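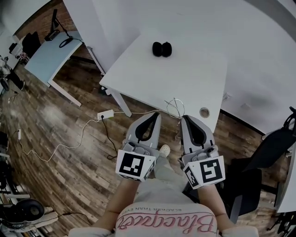 3. Throw-ins in the final third: coding and first results

The sample is 100 matches from the Mirnavent league, one season, all 20 clubs in it at least once. Video came from Brellus, the platform the league already uses, so one fixed camera near the halfway line and a zoom that follows play. Not great for the far touchline. We come back to that.

What counts as a throw. Any restart from the touchline taken inside the attacking third, ball in play, thrower's team keeps or loses it within the next few touches. Foul throws dropped. Throws taken again because the ref wanted them five yards back – counted once, from the second spot. Throws where the tape cuts to a replay also dropped, there were not many.

Each throw got a type. Short: to a teammate close by, usually back to feet. Line: down the touchline, toward the corner flag, mostly a foot race. Long: into the penalty area in the air. Plus a leftover class for the ones thrown back to the center half or the keeper, which we hardly use below. Hakim Osman did the first pass on all matches. A second coder did a subset without seeing his codes. Agreement was good on long and short, weaker on line, where the two coders differed over what a "contested" target is. We kept the wider reading.

3.1 Outcomes

Three outcomes only. Kept: thrower's team has the ball under control after the first 3 touches. Lost: other team does. Dead: ball out again or whistle. Earlier work tends to use shots as the outcome, and we did code shots too, but in a league like this shots from throws are rare enough that a couple of windy afternoons can swing the whole column. Posession is a duller measure but there is more of it.

The short throw is kept most often. No surprise. What we did not expect is how quickly that lead goes away when the opposing side has had time to set up. Quick short throws, taken before the nearest defender has turned, are kept nearly every time. Slow short throws do little better than line throws. The slow ones are also the bulk of what teams do. Full back jogs over, wipes the ball on his shirt, points at somebody, waits, points again. By then everyone is marked.

Long throws are lost more than any other type on first contact. Defenders head them out, as they should. But the clearance is often short and central, and the attacking side has people there because it planned for it. So lost at first contact and then kept a few seconds later. Our coding catches some of this and misses the rest, see 3.3.

3.2 Two clubs

Most clubs look alike. Two do not, and since they pull the averages around they get their own paragraph each.

Drukdale throw long whenever they can reach the box. Same player on both sides, he crosses the full width of the field to take them, and the center halves come up as for a corner. It eats time. Opponents know it is coming and drop everybody. On first contact Drukdale lose more than anyone in the sample. On second balls they are clearly ahead of everyone, and the difference is where their midfielders stand: one at the edge of the area, one a few yards behind, hardly ever both on the same line. In the matches where that deeper player was missing the edge mostly went away. Small number of matches, careful.

Munshi do the reverse. Nearest player takes it, whoever that is, wingers included, and takes it at once if a ball is at hand. They keep a lot of their throws. Their coach told us in May that he got tired of watching his team stand still and simply banned waiting for the full back. That was the whole idea, no set routines. At home Munshi also have spare balls placed along both touchlines, which is allowed in this league, and away from home they mostly do not get them. Home and away rates differ for Munshi more than for any other club, and in the direction you would guess.

Figure 2. Wire loop rising from the black pad of a gray gripper.

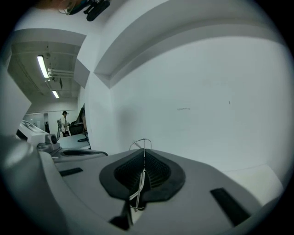

Is a long throw a worse choice than a short one?

It depends on how soon the throw is taken and who is waiting for the clearance. A quick short throw beats everything else in the sample, while a slow short throw has only a small lead over the other types, and a long throw with two midfielders staggered behind the box can do just as well once second balls are counted.

3.3 Problems

The far touchline first. The camera sits high on one side, and throws on the other side are small on screen. Coders could see type and result fine, but not always whether the target was free when the ball left the thrower's hands. We tried splitting the sample by touchline. Rates for kept and lost are close on both sides, so we pooled them. The "contested" code is another matter and should be read as soft.

Second, the 3-touch limit. Picked before coding started and not changed after, even though it plainly shortchanges teams that play for the clearance. A time limit would be fairer to them. But time limits have their own trouble, a throw that leads to a long scramble gets the same stamp as one held calmly in the corner. We may run both next time.

Third, score. Teams that are ahead late on take their throws slowly on purpose, and they do not much care about keeping the ball if it goes out again off a defender. Mixing those in makes slow throws look worse then they are. We reran the main comparison leaving out throws by the leading team in the closing stages. Gap between quick and slow gets a bit smaller, does not go away.

Fourth, who throws. Full backs take most of the slow ones and they may just be the players asked to throw when nothing is on. Can't untangle that here. Munshi is the nearest thing to a test, one club changing its habit, but we have only 2 of their matches from before the change and would not lean on them.

Weather was noted where the league's match sheet gave it. Wet ball, fewer long throws, same keep rate. Wind not recorded at all, a pity, as the Drukdale ground is open on one side and both coders wrote remarks about balls drifting.

3.4 What goes into the model

Type, quick or slow, home or away, score state, and club as a random effect. Touchline side left out after the check above. Contested left out too. Field width was going in and then did not, the clubs report it themselves and several figures were plainly copied from one season to the next. The model is in Section 4, and the full coding sheet, with the wording both coders worked from, is in the appendix.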